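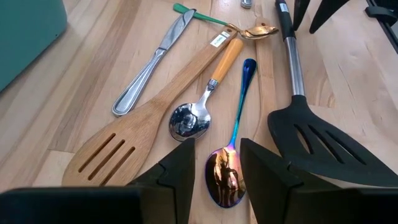 Heather Pomare asked after the practice run whether the wrist view helps at all once the tools overlap, or whether the overhead view is doing all the work. I'm going to start with her question because the rest of the talk is an answer to it.

2025-10-04
Speaker notes by the Sulteo manipulation group

Opening (keep it short)

Say the title, say the group, move on. The task is sorting kitchen tools out of a pile with two arms. The method is called Wihongi in the paper and in the code. Say the name once so people can find it.

The pile on the screen is a typical one. Knife, spoons, wooden spatula, slotted turner, all on a wood tabletop. Point at the place where the wooden-handled spoon rests on the spatula. If the arm goes for the spatula first, it has to deal with the spoon too. Most of our failures come from choices like that and very few come from the grasp itself.

Problem

A policy trained on demonstrations learns where people grab. It does a poor job of learning what people grab first. Demonstrators pick an order without thinking about it, and two demonstrators will pick different orders for the same pile. When you train on both, the policy hovers between targets and then closes on whatever is nearest.

Mention shiny metal here. The bowl of the steel spoon reflects the gripper, and the iridescent one reflects too. Depth is bad on surfaces like these. We stopped using depth from the wrist in March and have not gone back.

Method

Two stages. Stage one looks at the pile and scores each tool by how free it is. Stage two is an ordinary imitation policy that gets the chosen tool as an input.

Free means that lifting the tool moves nothing else. We get the labels from the demonstrations without extra hand work: play the episode, find the lift, and check whether any other tool shifted during it. If something shifted, the lifted tool was not free. Expect a question on this. The check misses small shifts, and we did not correct for that.

The scorer takes one overhead view and one wrist view. The wrist view is taken from a fixed height above the pile before each pick. Don't go into the network. It is small and there is nothing new in it.

Data

1,057 episodes, collected on the Suvgate two-arm setup. Each episode starts with a new pile. Operators were told to clear the table in any order they liked. We held out 50 piles for testing, and none of those arrangements appear in training. The kinds of tools do overlap between training and test, so please do not claim we tested on new categories. I said that wrong at Sandidell and had to fix it in an email afterward.

Results

Go slowly on this part. We count a pile as cleared if every tool reaches its bin with no human help.

Imitation policy alone: 2 piles out of 50.
With the scorer: 33 piles out of 50.

People will say the baseline looks too weak. It is weak because the measure is strict. One dropped spoon fails the whole pile. Say that before they ask.

Now back to Heather's question. With the wrist view removed, the scorer mixes up which of two crossing tools is on top, mostly near thin handles and blades. A knife under a spoon handle is the usual case. Wide flat tools are fine from overhead alone. So the wrist view matters where the tools cross and matters very little elsewhere. We have this from reading through the failures by hand. There is no separate number for it, and if someone wants one, tell them it is planned.

What still fails

Flat handles lying flush on the table. The fingers are broad and they touch the wood before they get under the handle.

Two tools that hold each other down. The scorer gives both a low score and the arm picks the better of two bad options. We would like it to push one aside first. The policy has no push in it yet.

Slots. Sometimes a finger tip catches in the slots of a turner or a spatula. The scorer knows nothing about this.

Closing

Code is on the project page. Piles for the test set are there too, with a layout sheet so you can rebuild them. If there is time, take the question about depth first, then the one about labels. Leave the pile up on the screen during questions.

Recent items
Wihongi: setup notes for two-arm tabletop sorting
Labeling free objects from recorded lifts
Sandidell workshop: slides and corrections
Suvgate operator guide, second revision
Why we dropped wrist depth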